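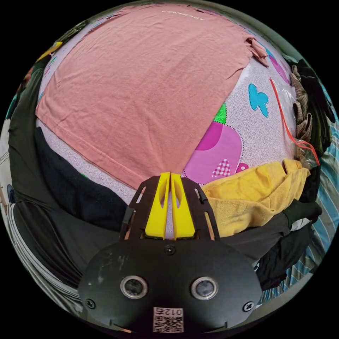

Residents' Services > Prulbridge House > Room Checks > Bedrooms

Reading time: 2 minutes

BEDROOM AND CLOTHING CARE CHECKLIST
Room 21, Prulbridge House, Grirville
Period: October 2019
Inspected by: Pendo Nyaga
Reviewed by: Rizwan Kiani

Results are entered as Satisfactory, Action or Not Checked. Comments are required for every Action.

1. Floor clear between bed and door
Satisfactory.

2. Bed and bedding
Satisfactory. Patterned sheet is in use on the bed and is permitted under the August revision of the linen rules.

3. Plastic bags and packaging
Action. Clear plastic bag with a thin red string found on the bed among the clothing. Plastic bags are a suffocation hazard and must not be left on any sleeping surface. Remove before the bed is next used.

4. Cords, strings and ties
Action. See item 3. The string is to be disposed of with the bag.

5. Clothing sorted and put away
Action. A mustard-yellow garment, a black garment and a plaid cloth were bunched on the bed. Each is to be folded or hung. Dark items are to be stored apart from light ones.

6. Folding method
Satisfactory. Long-sleeved shirts are to be laid flat with the collar toward the head of the bed and the sleeve brought across the body before the sides are turned in.

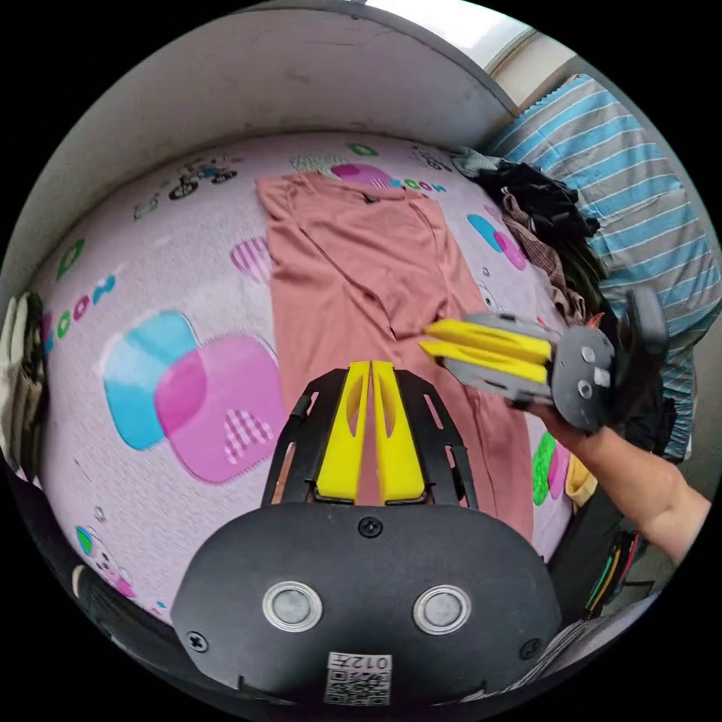 Creases should be smoothed by hand at this stage. The salmon-pink shirt had soft creases only and does not require ironing.

7. Garment labels
Satisfactory. Neck label present on the pink shirt. Laundry numbers were not compared with the register at this visit.

8. Closet rail and shelves
Action. Two shelf brackets need tightening. Work order 131 has been raised with Swai Maintenance.

9. Window restrictor
Satisfactory.

10. Smoke detector
Not Checked. Covered by the separate fire safety inspection.

Items 3 and 4 are to be closed on the day of inspection. Items 5 and 8 are to be closed within two weeks and initialed by R. Kiani.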